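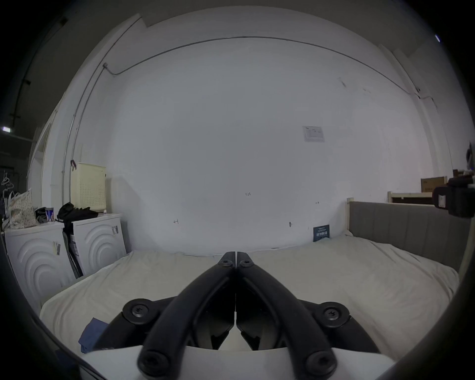

The bed with the cream sheet on, seen toward the head. The two machines are on the left.

Bed in the same room as the laundry machines - where to fold, and what to do with the wall?

osari_lane
Hello all. I read this board for a long time but it is my first thread, so please excuse my English.

I rent one room from Landine (they have several houses in this street) and the two front-loading machines are in the room with the bed. The machines stand side by side on the left, the bed is next to them, and the rest is a big white wall. I attach one photo.

I have three questions.

1. I fold everything on the bed, as you can see with the dark blue cloth on the sheet. Is it a bad habit? My sister says that the bed is for sleeping and I should buy a table.

2. The sheet is cream-white and it always gets small wrinkles, also when I pull it well at night before. What do you do for this?

3. The wall. It has scuffs, a thin gray cable conduit that goes along the upper part, a metal pipe on the left side, and some small numbers written by hand. May I paint over all of this or only the scuffs?

My budget is 50 for everything, so no new furniture please.

pegboard_tess
Welcome! I fold on my bed for eleven years and I am still alive. A bed is the best folding table in any small home. It is wide, it is soft for your knees when you lean, and nothing slides away.

My only rule is that folded things do not stay there overnight. If the pile is still on the bed at 10 p.m., it goes on the floor, and then you must wash it again.

Janjua
I have to disagree with Tess a little. Folding on the bed is fine, but not directly on the sheet you sleep in. Put a bedspread or an old flat sheet on top first, fold, then take it away. Clothes bring lint and the bed will collect it. On a light sheet like this one you will see every dark thread.

pegboard_tess
If the clothes are just washed, they are cleaner than the sheet. What is the problem?

Janjua
The problem is lint, I wrote it. Clean lint is also lint.

irnari_home
About the wrinkles. I had a cotton sheet that was always like this. Two things helped me. First, take it out of the dryer when it is still a very little damp and put it on the mattress immediately. Second, buy it one size more deep than the mattress, or use the elastic holders under the corners. They cost less than 11 in my shop for a set of four.

But I want to say also that I see only light wrinkles in your photo. I would not lose sleep for this. It looks like a normal bed.

osari_lane
Thank you, irnari_home. I think I take the sheet out too late. I put the timer and then I go to cook, and it sits there one hour.

722north
Do NOT paint over the numbers before you ask the landlord. I can read "1-23" near the middle and "1-4" to the right of it. Someone wrote these for a purpose. In my old building the electrician marked the wall the same way and when a tenant painted over it, he had to pay for a new visit.

Maybe it is nothing. But a message to Landine is free.

irnari_home
Agree to ask. Also for the pipe. Please do not paint a metal pipe if you do not know what is inside of it. Some become hot and then the paint smells for weeks.

Janjua
For the scuffs you don't need paint at all in the beginning. Take a soft sponge, warm water and one drop of dish soap. Try it in a corner. If the wall is cheap matte paint, rubbing will leave a shiny place and this is worse than the scuff, so go slowly.

osari_lane
I tried with a sponge in the corner now. The gray mark became lighter and the wall did not become shiny. I will continue tomorrow, my arm is tired.

slow_drawer
I like the gray padded side of the bed with the vertical lines. Is it part of the bed or did you add it? I am looking for something like this because my own bed has a hard edge and I hit my leg on it every morning.

osari_lane
It came with the room, so I don't know where to buy it, sorry. I clean it with the small brush of the vacuum, along each line from up to down. The dust likes to stay in the stitching.

slow_drawer
Thank you. I will look for "channel" upholstery, I think it is the word.

pegboard_tess
Back to the wall, because it is a really big one. With 50 I would leave the paint and hang one large piece of light fabric behind the head of the bed. It hides a lot and you take it with you when you move. I see you have a small navy card there already, leaning on the wall. Dark blue card, dark blue cloth - you have your color!

722north
I would not hang fabric there. There is a small dark fixture on the wall just beside that card. I can't tell what it is from the photo, but whatever it is, you don't want cloth over it.

pegboard_tess
Fair. Then a bit higher, or more to the right.

Janjua
To the right there is a paper notice, high on the wall. If the landlord put it, it should stay visible. In a rented room with machines it is often the rules of use.

osari_lane
Yes, this notice is from Landine and I must leave it. It is printed very weak, but the rule is the rule.

I wrote to them also about the numbers. They answered in one line: "Please leave as is, cleaning OK." So no paint. I will do only the sponge, and the fabric I must think about.

irnari_home
Good, you saved your 50. Buy the corner holders and a basket with a flat lid. You can fold on the lid when you do small things like socks, and only the big things go on the bed.

Janjua
And an old flat sheet on top!

pegboard_tess
Janjua will never give up.

osari_lane
I have an old flat sheet at my sister's place, I will bring it in March when I visit her. Until then I fold on the bed as before, and I remove the threads with tape. One more small question - does someone put a mat on top of the machines for folding there? Mine shake a lot in the spin, so I am not sure.

slow_drawer
I do it, with a rubber mat from the kitchen. Only when they are not spinning. I lost a cup like this.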